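Student Project Report: Portion Size and Plate Waste in the Corkgate Dining Hall

Summary
This report presents the findings of a student project on food waste in the Corkgate residential dining hall. The project was carried out in September as part of the course requirement in community nutrition. Its purpose was to learn whether smaller first servings would reduce the amount of food left on plates at the evening meal.

Method
The evening meal was studied over 2 weeks. In the first week, servings followed normal practice. In the second week, first servings of rice and pasta were reduced to 100 grams, and students were told they could return for more. Leftover food was scraped into a lined bin and weighed at 8 p.m. A short survey was completed by 124 students.

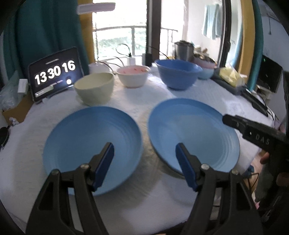

Did students go hungry when the first serving was smaller?
Most survey responses reported no change in how full students felt after dinner, and second servings remained open to everyone until closing.

Results and Limits
Average waste per evening fell by 820 grams in the second week. Rice made up the largest share of the decrease — vegetable waste hardly changed. The menu was not identical in both weeks, and attendance was not recorded at the door. The project team recommends a longer trial at Corkgate and a matching trial at the Follero dining hall during the spring term.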